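Storing small play food pieces, cup or tray?
Posted May 9, 2024 in Toys and Playroom

Ute Lenz
My daughter's play food has outgrown its box. We have a tall speckled cup with no handle and a shallow tray with sloping sides, and I'd like to keep using them so I don't have to buy bins. The long pieces like the carrot seem right for the cup, but the leaves on ours are stiff and split into strands and they catch on everything. Does it go in leaves up or leaves down? And where do you put the egg shapes? They roll off the shelf.

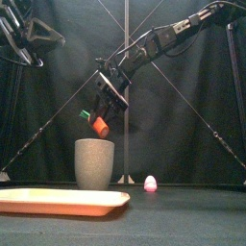
Carrot going in leaves up, pink egg still without a home.

The shelf is 34 inches off the floor, if that matters. She is almost four.

Rattana Jitpraphai
Leaves up. The fat end goes to the bottom and she can grab it by the top. Don't put more than two or three long things in one cup or it gets top-heavy and the whole thing comes down when she pulls one out. Eggs and anything round go in the tray. Put a folded washcloth under them and they stay put. I would also move it all to a lower shelf. Mine were at 34 too and my son climbed.

Somkiat Srisuk
just use a shoebox

Amnuay Paisan
Agree with Rattana on the tray. If the cup is ceramic, keep it for something else and get a plastic one. We lost one on a tile floor last June. Wipe the carrot leaves with a damp cloth now and then, dust sits between the strands.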